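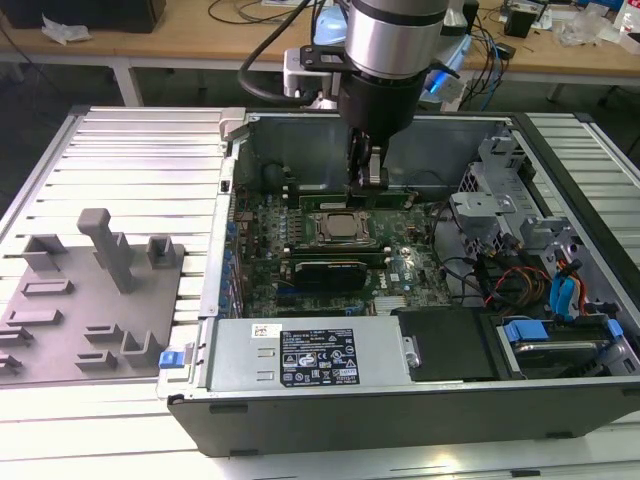
Nendunine Tenants Assoc, monthly meeting, January
Start 7:10 pm, community room. Lina Najjar chairing. Quorum ok.

Last month's minutes: approved, one fix (the laundry hours were 8 to 9, not 9 to 8).

1. Boiler
Daher came out twice. First visit they bled the radiators on the north side, second visit replaced a valve. Still cold on the top floors before 7 am. Invoice is $569, landlord's office says they will pay but want it in writing that tenants didn't call it in themselves. Lina has the emails, will forward. Long discussion about space heaters, no vote. Reminder that two on one outlet trips the whole hall.

2. Bike room
Key copies: 4 handed out, 2 came back, rest unknown. Proposal to change the lock and charge a deposit. Objection that people who already paid for a key shouldnt pay again. Agreed: new lock, old keys swapped free, new ones with deposit. Passed, one against.
Tags go on all bikes first of the month. Untagged ones get moved to the fence, not thrown out. Somebody asked about the kids' scooters. Scooters are fine.

3. Old electronics pickup
Turkard will take computers, printers, cords. No tube TVs, no loose batteries. They park on the Drondeck side, so bring stuff down the back stairs. Wipe your drives first or take them out, they don't do it for you. Flyer going up by the mailboxes.

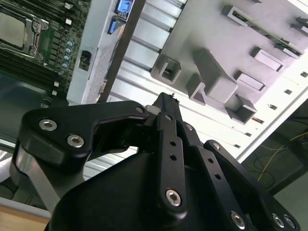
Petra asked if microwaves count, and said last time hers sat in the lobby a week with a sticker on it. Lina to check with Turkard. Until then keep microwaves upstairs.

4. Money
Balance $430 after the holiday party. Party came in under what was voted. Coffee urn deposit still not returned, chase it. Dues reminder goes under doors, email isnt reaching everybody.

5. Front door buzzer
Apt 6 buzzes apt 9 and the other way round. Management knows. Swap the name cards for now??? Voted down, too confusing for deliveries. Back on the agenda if not fixed.

6. Any other business
- Recycling bins, lids shut please, racoons again
- Salt bucket by the steps is empty, office to refill
- Thank you card for the mail carrier, sign before you leave

Action: Lina, boiler emails + Turkard call. Lock purchase, see item 2.
Next meeting same room same time.
Closed 8:25 pm.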